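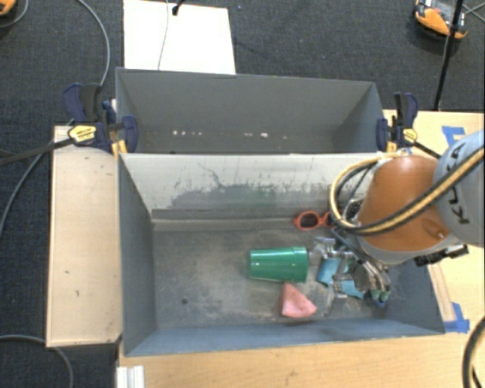 Sorting cell in the Corkgate shared workshop, with the KUKA arm lowered over the front bin.

The Corkgate bin cell is a robotic sorting cell built in a shared workshop from an industrial arm, two open bins and a wooden work surface. It is used to pick mixed household objects out of a bin and set them down again in a chosen place. Construction began in April, and the cell has been rebuilt several times. The control software is called Wokport. Both the software and the drawings are kept by the workshop's members.

Shares 166 | Comments 4

Background

Bin picking is the removal of separate items from a container in which they lie in no fixed order. In factories the task is usually limited to one kind of part. Hobby and workshop cells more often deal with mixed objects, which differ in shape, weight and surface. Clear and shiny items are hard for depth sensors to measure, and thin items lying flat against a floor or wall are hard for two-fingered grippers to reach.

The Corkgate cell followed an earlier machine, Skjelbred, which used a belt-driven gantry over a single tray. Skjelbred could reach every point of its tray but could approach objects only from straight above. Items resting against the tray wall were often missed. The gantry was taken apart and its power supply and emergency stop circuit were carried over to the new cell.

Layout

The cell has a front bin and a rear bin placed next to each other, with the front bin being the larger. Bar clamps hold the sides near the point where the two meet. Clamping was chosen over bolting so that the bins could be exchanged without drilling the tabletop. After an exchange, the bin corners are measured again and the new values are entered by hand.

Light wood surfaces surround part of the bins, and a pale wooden panel stands along the left side of the front bin. Blue tape is stuck to the wood in two places. The inner far wall of the front bin is heavily scuffed, and its pale surface has worn away in one area. Wear of this kind changes how a wall appears to a camera, and the background model used by Wokport is recorded again when the marks become large enough to be taken for objects.

Arm and gripper

The arm is a used KUKA unit. It reaches into the work area from the right side. Hoses run along the outside of the arm and loop around the wrist. External routing makes the lines easy to replace but limits rotation of the last joint, and the software keeps a running total of wrist turns. When the limit is reached, the arm rises to a safe height and unwinds before the next pick.

The gripper is a metal linkage type with green and blue fingertips. The tips are treated as wear parts. Grip force is set in software at one of four levels, the lowest being kept for thin plastic and eyewear. A pick is counted as complete when the fingers stop before reaching their closed position and remain there while the arm lifts.

Control software

Wokport runs on a desktop computer and divides each pick into stages:

- The arm moves clear and the bin is recorded.
- The background model is subtracted and the remaining regions are given outlines.
- Possible grasps are scored by finger clearance, distance from the walls and tilt.
- The highest-scoring grasp is carried out at reduced speed near the bin floor.
- The result is written to the log, including failed attempts.

Grasps that would bring any part of the wrist through a bin wall are removed before scoring. The wrist is modeled as a plain cylinder wide enough to contain the hoses. This simple shape rejects a number of grasps that would be possible in practice, mainly those close to the far wall. A closer model was tested and dropped after a hose caught on the rim.

Test objects

The objects are ordinary items with different handling problems. A green plastic cup, a pair of red-orange sunglasses and a pink wedge-shaped block are among those placed in the front bin. A cup on its side can roll when one finger touches it first, so the fingers are aligned across its long axis and closed slowly. Sunglasses present several thin edges and may be taken by the bridge or by a temple. The wedge offers flat faces but few parallel ones, and a poor grasp tends to push it out toward its wide end.

Testing

The first full test series consisted of 1009 attempts, all in the front bin. Of these, 453 were made with the cup, the most of any object. The largest group of failures came from objects touching a wall. The second came from two objects being lifted together, which the finger position check does not detect.

A later version, Wavholm, added a weight check at the wrist. The measured load is compared with the expected load for the chosen object, and the item is released over the bin if the two differ too widely. The check adds a short pause to each cycle. It does not work well for very light objects, whose weight is close to the pull of the hoses.

Safety

The cell is run at reduced speed when members are present in the room. Hands are kept out of the bins unless the drives are off, and objects are rearranged only with the emergency stop pressed. Clamps are checked by hand at the start of each session. The arm may not be run from a script that has not first been played through in simulation.

Last revised 4 February 2024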